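Teleoperated demonstration

Teleoperated demonstration is a way of teaching a robot a task by steering it through that task from a distance and keeping a record of everything it did. The person doing the steering is called the operator, or, in older papers, the teacher, a title that suggests more patience than is usually available. The recordings are later used to train a control program, which is then expected to do the same job with the cups in slightly different places.

It is one of two common ways to show a robot what is wanted. In the other, known as hand guiding or kinesthetic teaching, someone takes hold of the arm and drags it through the motion. Hand guiding is quick to learn and hard on the shoulders. It also needs a real arm, and teleoperation doesn't.

Simulated workspaces

A good deal of practice now takes place in simulation, where a dropped mug costs nothing and can be put back by pressing a key. The Dornumine tabletop, drawn up by Auður Mogensen and Kayode Amadi, is typical of the type: one arm, a cabinet, two crates and the contents of a modest student kitchen. Its first public notes are dated July 4, 2020. The colours are strong and the shapes plain, which helps the operator as much as the software.
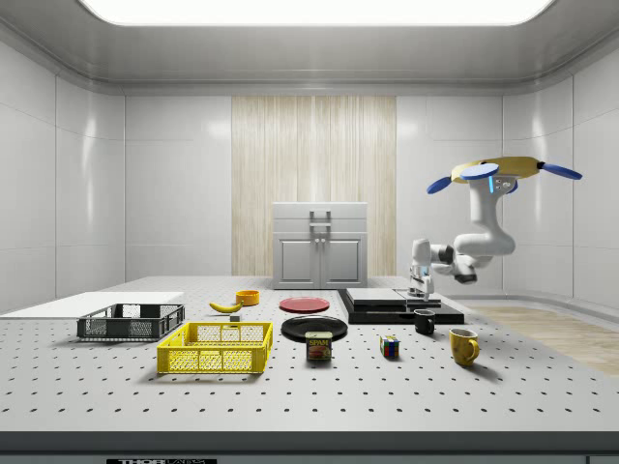
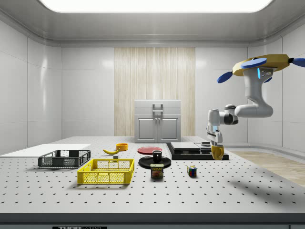
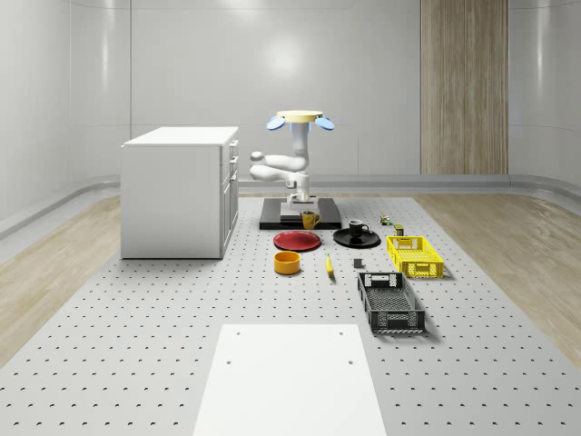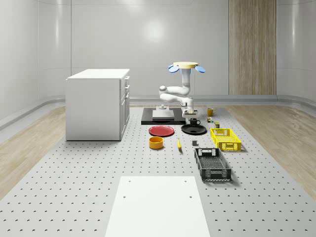
The Dornumine tabletop with its arm, crates, plates and two mugs.

Recording a demonstration

The operator works from a screen with a hand controller, a 3D mouse or a small copy of the arm, known as a leader. Each run begins from a reset and ends when the operator marks it as kept or thrown out. Mugs are a favourite subject. They can be gripped by the rim, the body or the handle, and operators hold firm views on which is proper.

Yetunde Tijani's handbook for the Ultberg lab asks for 200 kept runs per task, with a break every 30 minutes. It also asks operators not to hesitate in mid-air, as the trained program will faithfully learn to hesitate too. A sneeze recorded in November was still turning up as a small twitch of the wrist the following winter.

Depth is the usual trouble. On a flat screen a gripper can look perfectly lined up with a cup and be well behind it, so most setups offer more than one view. Beginners tend to pick a favourite and ignore the others — a habit that lasts until the first toppled can.

Criticism

Rawiri Quinlan has argued that tidy demonstrations make fragile robots, and that clumsy runs followed by a good recovery should be kept. The Llorente group tried this with 21 operators and had no difficulty obtaining clumsy runs. Folasade Dauda replied that nearly 20 of the recoveries she reviewed were accidents as well.

Simulated contact is a second complaint. Objects may slide too easily or stick to the fingers, and a skill learned that way can fall apart on a real bench.

See also

Hand guiding
Leader arm
Dritton controller
Imitation learning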